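Keep the old kitchen things

My council stopped taking small plastic items at the kerb in July. The nearest drop-off is now at Curkico, 49 minutes away by bus, and it opens 2 mornings a week. I went once with a bag of worn-out utensils and came home thinking we should throw out far fewer of them.

Most of what was in my bag still worked. I had replaced a spatula because the handle had faded, and a set of spoons because Orby had brought out a new colour. That is a poor reason to buy anything. 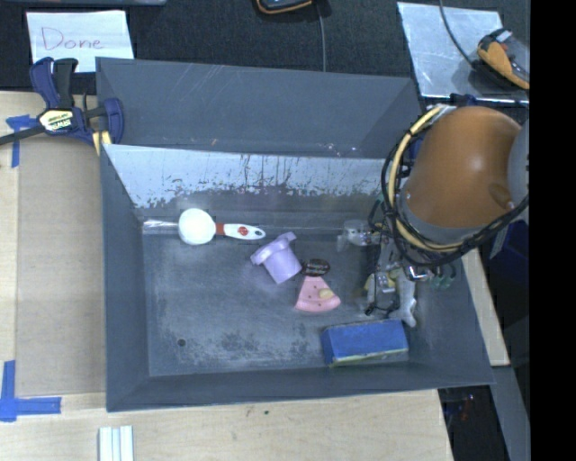
A white utensil with a red-orange neck, at the back of a scuffed metal bin.

Shops share the blame. The Jiltari near me has an aisle of 200 gadgets, and few will be used more than 3 times. I would rather it sold spare handles and lids - the parts that do break.

People say new things are more hygienic. Hot water and soap deal with most of that. A deeply cracked board should go, but a stained one can stay.

I don't expect anyone to give up shopping. I do think the council should bring back the kerbside round, and until it does, I am keeping my faded spatula.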